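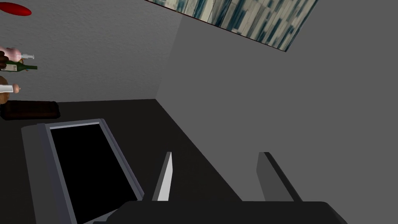
Preparing a Living Room for Home Viewing of Films and Series
Household Advice Service, Hanurero Housing Association
Updated January 2, 2026

Residents who watch long films or several episodes of a series in one sitting often report poor sound, tired eyes and unreliable streaming. Most of these problems can be reduced at home with little or no expense. The following advice applies to flats and houses of any size.

Light
Place the screen at a right angle to the window where possible. A screen facing a window will show reflections during the day, and a screen in front of one forces the eyes to adjust constantly. In the evening, leave one low lamp on behind or beside the television. Watching in full darkness is tiring, particularly during films with many night scenes.

Screen settings
Most sets leave the shop in a bright mode intended for display. Select the film or cinema mode and turn off motion smoothing, which may be listed under a different name in the menu. If faces still look orange, lower the colour setting by 3 steps and check again.

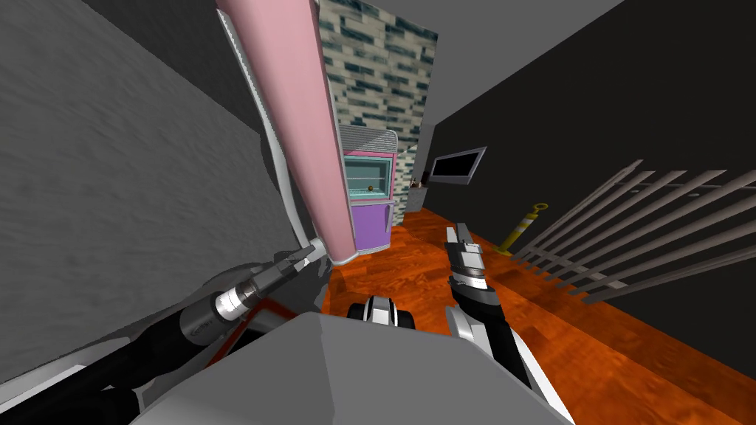

Bare walls and hard corners reflect sound.

Sound
Speech that is hard to follow is the most frequent complaint received by the service. Before buying a soundbar, try a rug between the seats and the screen, and hang curtains of a heavier cloth. Do not push loudspeakers into a corner, as this makes the bass boom and carries it into neighbouring homes. Residents of the Forkevholm blocks are reminded that the quiet hours introduced in November apply to televisions as well as to music.

Streaming
Connect the set to the router by cable if the two are in the same room. Where a cable is not practical, keep the router off the floor and away from the microwave oven. Large downloads on other devices should be paused until the film has ended.

Cleaning
Switch the set off and let it cool. Wipe the screen with a dry microfibre cloth, using light strokes in one direction. Never spray liquid on the panel. Dust the ventilation slots with a soft brush.

Discs and cases
Store discs upright, away from radiators. A shelf 22 cm deep will hold standard cases with room behind for cables. Unwanted discs may be left at the Wan Street exchange shelf, which currently lists 554 titles for loan.

Questions about noise between homes should be sent to the Ritar office in writing.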